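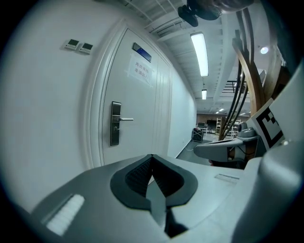

图1 走廊侧墙上的白色房门:电子锁面板、银色执手、纸质告示、门牌及左侧墙面控制面板

室内设施管理基础
第4讲 房门与走廊:构件、五金、标识和顶部管线
讲义更新:2026-01-06
授课:Jarmo Hirvonen
实训指导:Lucie Beaulieu、Sándor Rácz

一、本讲范围

前三讲讲了楼层平面、房间编号和设施台账的格式。本讲开始进入具体构件,先从房门和门外的走廊讲起。房门在台账里的条目最多,出错也最多。同一扇门上往往有好几个部门的东西:门扇和门框归土建,锁归安防,门牌归行政,墙上的面板归电气或暖通,门上贴的纸可能谁都不归。巡检时如果只写“门,完好”,后面的人拿到记录什么也查不出来。

本讲要求掌握以下内容:门的各部分名称,执手和开启方向的判断,电子锁的外观检查,标识与告示的区别,墙面控制面板的登记方法,以及敞露式顶部的查看要点。消防门单独在第三单元讲,本讲不涉及耐火等级的判定。

二、门扇与门框

门由门扇、门框、铰链和锁具组成。门框固定在墙洞里,朝向走廊的一面通常再加一圈线条,盖住门框和墙体之间的缝,这一圈叫门套线,也有人叫贴脸。图1中的门是白色,周围的门框带有线型,也是白色,墙面同样为白色。三者颜色一致的好处是整洁,缺点是远看轮廓不明显,在光线平的走廊里尤其如此。给视力较弱的人使用的楼层,一般会让门框或门扇与墙面有色差。这一点在改造方案里要提出来,不要等到验收时再说。

登记门扇时写四项内容:颜色、材质、洞口尺寸、开启方向。颜色可以凭目测。材质不能凭照片写,也不能凭颜色写。白色的门可能是木门刷漆,可能是钢质门喷涂,也可能是复合板贴面,在图上看起来差别很小。现场判断的办法是看门扇侧边,敲门板听声音,再查门上的铭牌或竣工资料。查不到的填“待核”,不要填“木门”了事。

洞口尺寸量三处:宽度在上、中、下各量一次,取最小值;高度在左右各量一次,取最小值;墙厚量一次。本课程练习用门的洞口高度为2000毫米,量出来不是这个数的,先检查卷尺有没有放直,再检查地面完成面是不是后来加高过。铺过地胶或者地砖的走廊,门洞高度会比图纸上小,门扇下沿可能也裁过。

门套线的常见问题有两类。一类是接角开缝,多在上部两个角,原因多为材料收缩或安装时切角不准。另一类是下部受损,推车和清洁工具反复碰撞,线条底端掉漆、缺角。记录的时候写明是哪一侧,用面对门时的左右来表述,不用东南西北。左右一律以站在走廊里面对房门为准。

三、执手与开启方向

执手就是俗称的门把手。常用的有杠杆式和球形两种。杠杆式执手可以用手肘或前臂下压,手里拿着东西时也能开门,公共部位现在多用这种。图1中的是杠杆式,银色,朝右。

按一般安装习惯,杠杆式执手的自由端指向铰链一侧,锁舌在另一侧。根据这个习惯,看见执手朝右,可以先推断锁舌在左、铰链在右。推断只能作为草稿,登记时要到现场核对铰链的位置。核对时注意,铰链轴露在走廊一侧的,门向走廊开;铰链轴在走廊一侧看不到的,多数是向房间里开。暗铰链和地弹簧不能这样判断,要开门试。

左开、右开的叫法在不同厂家的样本里不一样,有的按铰链位置定,有的按推门的手定,还有的要区分内外。订货出错多数出在这里。本课程统一采用下面的写法:

站位:走廊侧,面对房门
铰链:左或右
开向:向内(房间)或向外(走廊)

三项都写清楚,就不再写“左开”“右开”。往外发订货单时,再按供应商的样本换算,并在单子后面附一张手画的平面示意。

执手的检查动作如下。先不压执手,左右轻推门扇,感觉锁舌和扣板之间的间隙。再慢慢压下执手到底,松手,看它能不能自己回到水平。回不到水平的,多为回位弹簧疲劳,或者固定螺钉拧得太紧把面板压变形了。最后握住执手沿轴向拉一下,松动的话检查紧定螺钉。以上动作做完再开门。

执手表面不要用含研磨颗粒的清洁剂。拉丝金属的面板要顺着纹路擦,横着擦会留下很难去掉的痕迹。

四、电子锁面板

图1的锁装在一块拉丝金属面板上,执手和面板在一起。这种长面板把读卡或者按键部分、执手和锁体的外部零件装在同一块底板上,更换时整块取下。登记时应把面板、锁体、电源三项分开写,因为三者的维修周期不同。

面板的外观检查内容:

面板四周与门扇是否贴合,有没有一端翘起
表面有没有撬动或撞击的痕迹
固定螺钉是否齐全,螺钉头有没有滑牙
指示灯或显示部分能否正常亮起
应急钥匙孔的盖板能否打开

应急钥匙孔不是每种锁都露在外面,有的藏在执手下方或盖板里面。从图上找不到的,不能写“无”。

供电方式要问清楚。电池供电的锁,电池盒一般在房间内侧,更换时要开着门做,并在门下垫楔子,防止门关上后打不开。外接电源的锁,要查过线铰链或过线软管,软管在门开到最大时不应绷紧。联网的锁还要记录所属的控制器编号。

实训楼使用Clulten门禁管理软件,房间编号与锁编号在软件里一一对应。巡检记录的“锁编号”一栏按软件里的写法抄录,包括前面的零。去年有同学省掉了前面的零,导入时整列对不上,Murray Kennedy花了一个下午手工改回来。

学生在本课程中只做外观检查和开合检查,不拆面板,不换电池,不试密码。需要拆检的,在记录上写明现象,交给实训指导。

五、门牌与告示

门上的文字分两类,管理方法不一样。

第一类是固定标识,包括房间号、房间名称和用途标牌,由行政统一制作,位置和样式都有规定。图1门扇靠近上沿的位置有一块深色的长方形小门牌,带一条蓝色的显示条。固定标识要登记内容、位置和固定方式。装得高的门牌,远处不容易被人挡住,近处则要抬头看,字的大小要与高度配合。带显示部分的门牌,还要写明是否亮着、显示的内容是否与台账一致。

第二类是临时告示,由使用房间的人自己张贴,写什么、贴多久都不固定。图1在执手上方、门扇的上部贴了一张纸,上面是中文。对临时告示,巡检人员需要记录三件事:有没有落款,有没有日期,有没有遮挡固定标识、锁具或观察窗。内容本身只抄标题或第一行,不必全文抄录。字迹看不清的写“字迹不清”,不要按上下文去补。

告示怎么贴,也有几点要说明。胶带直接粘在漆面上,时间长了会留胶,撕的时候可能带下漆皮。停留时间长的告示应改用标识框或插页夹。留胶用不损伤漆面的除胶剂处理,先在门扇侧边不起眼的地方试,等一会儿看漆面有没有变软、变色,再处理正面。不要用刀片刮。

张贴高度以站立的人平视可以读到为宜,不要贴在执手旁边,开门的手会反复碰到纸边,纸很快就卷了。门缝上也不要贴,开一次门就撕开一半。

过期告示由谁来揭,各单位规定不同。实训楼的做法是:有落款的通知落款人,没有落款的由当日巡检人拍照存档后揭下。没有日期的告示,从第一次被巡检记录的那天算起,满27天仍在原处的,按过期处理。

六、墙面控制面板

图1门左侧的墙上并排装着两块方形小面板,各有一个深色屏幕。墙上这类面板可能是空调温控器、新风控制器、照明控制面板,也可能是其他系统的终端。屏幕没有亮的时候,光看外形很难区分。登记的办法是先写外形和位置,再到现场看屏幕显示和面板背后的标签,最后查电气图。三步没有走完以前,名称一栏写“墙面控制面板,功能待核”。

并排安装时容易出的问题是张冠李戴。两块面板外形接近,维修人员来了以后拆错一块,或者使用人把一块当成另一块来按。解决的办法是在面板下沿贴小标签,写明所控制的区域和系统。标签用机打,字朝同一个方向,不要贴在屏幕上。

装在走廊里的面板,要弄清控制的是走廊还是房间。控制房间却装在走廊上的,使用人出了门才能调,来往的人也都能碰到,是否加锁定功能由使用单位决定。温控器还要看安装位置是否受风口直吹,是否挨着发热设备。如果温度传感部分在面板里面,它测到的是走廊墙面附近的温度,与房间里会有差别,报修单上写“空调不准”之前先查这一条。

面板的水平度用小水平尺放在上沿检查。两块并排时,先看上沿是否平齐,再看间距是否上下一致。

七、走廊地面与通行宽度

走廊在图纸上有净宽,在使用中有实际通行宽度,两者常常不一样。实际通行宽度要减去墙边的物品、突出墙面的设备,以及向外开的门扇占用的部分。量的时候以最窄的一处为准,并在平面图上标出这一处的位置。

图1的走廊向远处延伸,尽头通到一个房间,地面为灰色,远端停着一辆深色金属推车,后面有白色架子,远处墙上有一台深色显示器。对于推车这类可移动物品,巡检记录写物品名称、停放位置和是否影响通行,不登记到固定设施台账里。停在房间里的和停在走廊上的要分开写。分界线以门洞或地面材料的变化处为准,没有门洞的开敞处,以平面图上的房间边界线为准。

推车对走廊的影响主要有两方面。一是碰撞,墙面和门套线下部最容易受损,车角可以加橡胶护角。二是停放,有轮子的东西容易被临时推到一边,然后长期留在那里。常用的办法是在地上贴停放框,框内写推车编号。框的位置不要选在门扇开启范围以内。

灰色地面耐脏,同时也容易掩盖浅的水渍和磨损。检查时蹲下来,顺着灯光的方向看,反光不均匀的地方再用手摸。拖地后走廊未干时要放警示牌,牌子放在来人的方向,两头都能进人的走廊两头都放。

八、敞露式顶部

有些走廊不做封闭吊顶,梁和风管直接露在外面,图1就是这种做法。优点是层高不受损失,管线检修时不用拆板。缺点是积灰面多,噪声较大,管线的走向和色标乱不乱一眼就能看出来。

查看顺序从大到小:先看梁,再看风管,然后看灯具,最后看吊挂的小设备。

梁:看有没有裂缝、渗水痕迹、后开的孔。发现裂缝的,记录位置和走向,不下结论,交结构人员判断。

风管:看接缝、保温层、支吊架。保温层破口处常有凝水,在下方地面找水点,比抬头找破口要快。

灯具:图1沿走廊方向装了日光灯管,前后隔开,右上方另有一盏圆形射灯。不同形式的灯混用时,要查清是否在同一个回路,登记时按灯具形式分行写。灯管两端发黑、启动时闪烁的,列入更换计划。LED灯管和荧光灯管外形相近,接线方式可能不同,更换前要看灯座上的标签。白墙白门的走廊反光强,照度通常不低,不过射灯下方和灯管之间会有亮暗差,测照度时两种位置都要测。

吊挂设备:图1顶部中间偏上的位置,有一个深色的设备从顶上吊下来。吊挂设备要查三样:吊杆或底座是否牢固,线缆有没有受力,最低点离地面多高。设备名称按铭牌写,看不清铭牌的写“吊装设备,名称待核”,在平面图上标出位置。不要凭形状写成探测器、摄像机或者无线接入点,这几样归三个不同的部门管,写错了报修单会来回转。

登高检查必须两人在场,一人扶梯。梯子放在门前时,先把门从里面锁住或派人看守,并在走廊侧挂牌。

九、记录样例

下面是按图1填写的一份走廊侧记录草稿,由Carter Kowalchuk整理,供练习时对照。凡是照片不能确定的,都写了“待核”。

位置:走廊侧墙
门扇:白色,材质待核,洞口尺寸待量
门框:白色,带线型
锁具:电子锁,拉丝金属面板,型号待核,供电方式待核
执手:杠杆式,银色,朝右
铰链:待核
开向:待核
固定标识:深色长方形小门牌,带蓝色显示条,位于门扇近上沿处,内容待核
临时告示:纸质,中文,位于执手上方,落款和日期待核
墙面设备:门左侧并排方形控制面板,深色屏幕,功能待核
顶部:敞露,可见梁和风管;日光灯管,圆形射灯;吊装设备,名称待核
地面:灰色,材质待核
可移动物品:走廊远端,深色金属推车,是否影响通行待现场判断

草稿里“待核”很多,这是正常的。照片的用途是帮助安排现场要查什么,不能代替现场。广角镜头拍出来的照片边缘弯曲,直的墙线会变成弧线,不能据此判断门框是否垂直,也不能在照片上量比例推算尺寸。垂直度用吊线或靠尺在现场测。

十、容易写错的词

执手,不写“把守”“扶手”。扶手是楼梯和走廊墙面上的。
门套线,不写“踢脚线”。踢脚线在墙根。
锁舌与锁体:锁舌是伸出来进扣板的部分,锁体是门扇里面的整个机构。
门牌与铭牌:门牌写房间,铭牌写设备。
日光灯管与射灯:按外形登记,光源种类另列一栏。
完好与正常:外观没有损坏写“完好”,动作试过没有问题写“正常”。没有试过的不写“正常”。

十一、实训与作业

实训在Tuhiwai实训楼进行,分组名单由Lucie Beaulieu张贴。每组带卷尺、小水平尺、吊线、手电和记录夹。手电用来看门扇下沿和面板侧缝,不要对着读卡窗口照。

作业一:在实训楼选一扇走廊侧的房门,按第九节的格式完成记录,“待核”项应在现场逐项核清,确实查不到的注明查过哪些资料。

作业二:画一张走廊局部平面,标出门的铰链位置和开向、墙面控制面板、灯具和吊装设备,标注最窄处的通行宽度。

作业三:选一处临时告示,说明张贴位置是否合适,如果不合适,提出改放的位置。不得自行揭下或移动。

三项作业合订为一份,共不超过14页,3月交给Sándor Rácz。平面图用铅笔画的,交之前复印一份,交复印件,原件自己留着,第5讲讲窗的时候还要在上面接着画。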